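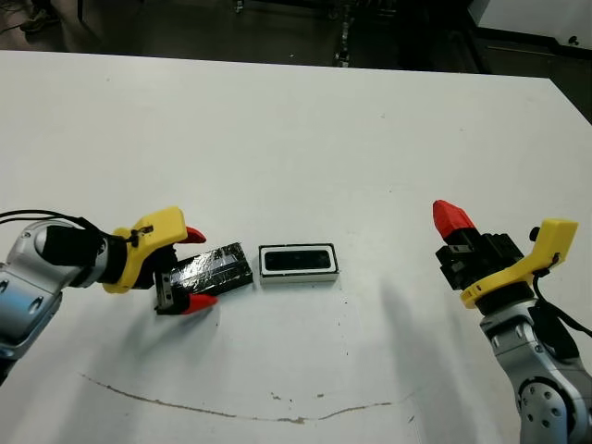
*White bench top, faint specks and smudges.*

Tuesday, before lunch

Soil jars, Histthorpe samples. Shook them up last night, read them this morning. Sand settles fast as always, silt line is fuzzy on both Histthorpe jars, clay still hanging in the water. Will read the clay again tomorrow at the same hour, no earlier. Last month I read too soon and had to redo the whole Flemholm set.

Flemholm jars look fine this time. Much more sand than I expected from the lower field. Either the labels got swapped at the field end or there really is a sandy strip by the ditch. Asked Lalit Sachdeva, he says there's an old stream bed on the 1950s map. Want to see the map before I write that anywhere.

Drying oven: set to 105 C, read 98 on the glass thermometer. Second time. Turned the dial up a hair, waited, got 104. Good enough for moisture work but someone needs to order a new sensor. Put a strip of tape on the dial where it ought to sit, please dont move the tape.

Moisture, 15 tins in. First weights are in the blue book, page after the coffee stain. Tin 2 has a dent and the lid wont seat, so I weighed it with no lid and wrote that down. Do not subtract the lid weight for that one!!

Sieves. The 200 mesh is clogging again. Brushed from the underside, rinsed, dried flat. Holding it up to the window I can see a patch near the rim where the wires look spread. If it's stretched then all the fine fractions since early November are a bit high. Need to run the check sand through before anyone uses the numbers. Lalit has the check sand, or Chala does, one of them.

Sample log is at 3,914 now. That's the last bag from Flemholm, upper gate. Chala wants the next batch to start on a fresh page, fine by me.

pH: buffer 7 reading 7.08, buffer 4 reading 4.02. Rinsed the probe, let it sit, same again. Did the Histthorpe slurries anyway, pencil only. Between 5.9 and 6.3, wich fits the bracken up there. Redo with new buffer when it comes in.

Rania plot (the trial one with the lime strips): no samples yet, ground too wet to auger without smearing. Might go out Friday if it stays dry. Take the short auger, the long one has a bent handle and wobbles.

To do
- second clay reading, all jars
- tins out of oven, cool in the dessicator, weigh, back in, weigh again
- check sand through the 200 mesh
- order buffer 7 and oven sensor
- ask Lalit for map
- wash the old jars, the ones under the sink are growing something green

Stopped at 12:40. Oven still on.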